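## 4. Mounting the Bulbridge 340 rail light

The light fits any standard accessory rail on a shotgun or rifle forend. Read this section all the way through before you start.

**CAUTION:** Unload the firearm and check the chamber and magazine before fitting or removing the light.

1. Loosen the clamp screw with the supplied hex key. Do not take it all the way out.
2. Set the clamp over the rail with the lens facing the muzzle.
3. Slide the light forward until the cross bar drops into a slot.
4. Tighten the screw until it is snug, then give it one more quarter turn.
5. Plug the pressure switch into the tail cap and press the strip onto a clean, dry part of the forend.

Note: The Zotcombe nose cap has to come off first - see Section 3.
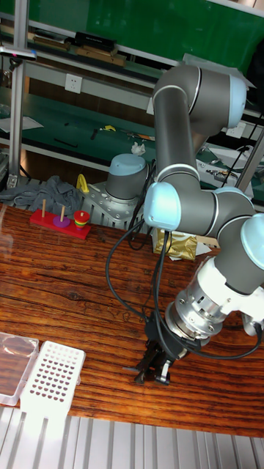

*Fig. 4. Gray arm with black two-finger gripper, wooden table.*

### 4.1 Setting the output

Press and hold the tail cap for two seconds to switch between high (300 lumens) and low (200 lumens). The light keeps the last setting when it is turned off.

**CAUTION:** The lens gets hot on high. Keep it away from skin, cloth and solvents.

### 4.2 Checking the mount

Check the clamp screw after the first range session and again after each cleaning. Replace the clamp, part no. 3000, if the jaws are worn or the screw will not stay tight.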